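FOR IMMEDIATE RELEASE
28th March

Temba County Health Department Lifts Norovirus Advisory, Asks Residents to Keep Washing Their Hands Anyway

TEMBA – The Temba County Health Department has lifted the norovirus advisory that has been in place since the chowder supper at Pulum Hall. The final tally stands at 162 confirmed cases across 13 households, two dormitories and one bowling league, which has asked us to mention that it was winning at the time.

No new cases have been reported in the past six days. The Flinier Street clinic has returned to its normal hours, and its parking lot has returned to its normal shortage of parking.

During the advisory, the county hotline took 756 calls. Many were from residents with symptoms. A good number were from residents who wanted to know if hand sanitizer works on norovirus. It does not work well, and soap and water remain the department's recommendation, as they were in October, when we last sent out a release on this subject and heard very little back.

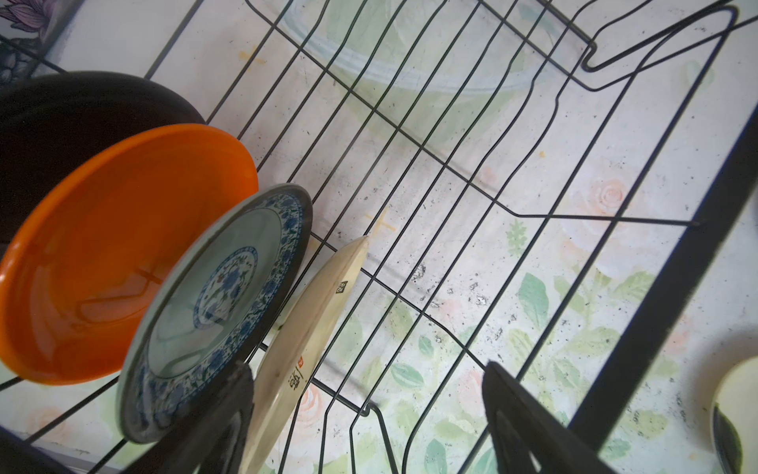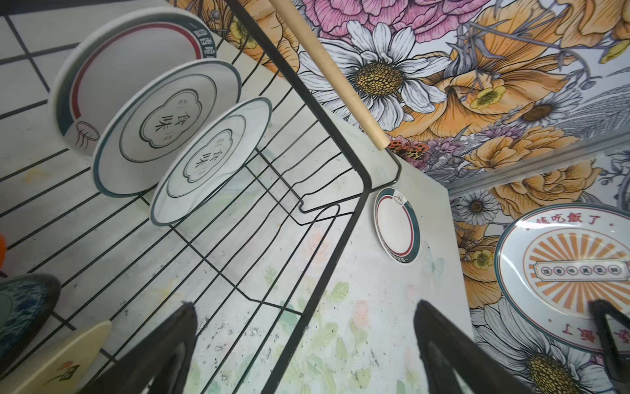
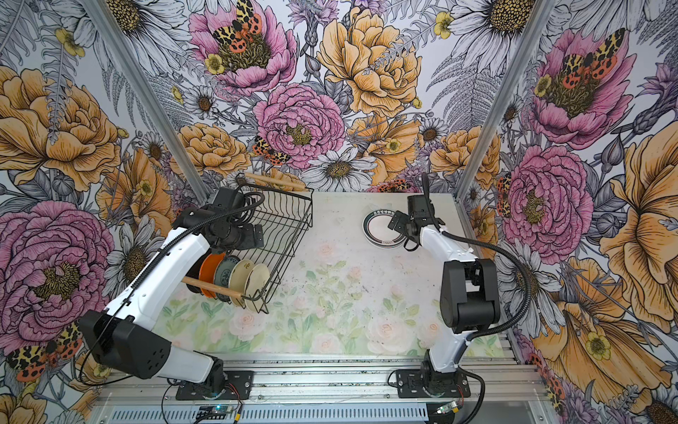 Anyone who has been sick should stay home for at least two days after symptoms stop. This applies to people who feel fine, people who have tickets to something, and people who are only going to drop off a casserole. Please do not drop off a casserole.

Hard surfaces should be cleaned with a bleach solution mixed according to the label. Soiled laundry should be washed hot and dried fully. Shellfish should be cooked through, including by those who have always eaten it the other way and never had a problem.

The department also wishes to address the Plutorine tablets now on sale at several gas stations in the county. We have seen no evidence that they prevent or shorten a norovirus infection. They are mint flavored.

Schools may resume shared snacks on Monday. Pulum Hall has passed its follow-up inspection and is taking bookings again. The chowder supper has been rescheduled as a pancake breakfast.

Residents with questions may call the county hotline on weekdays. The hold music has been changed following feedback.

Contact: Press Office, Temba County Health Department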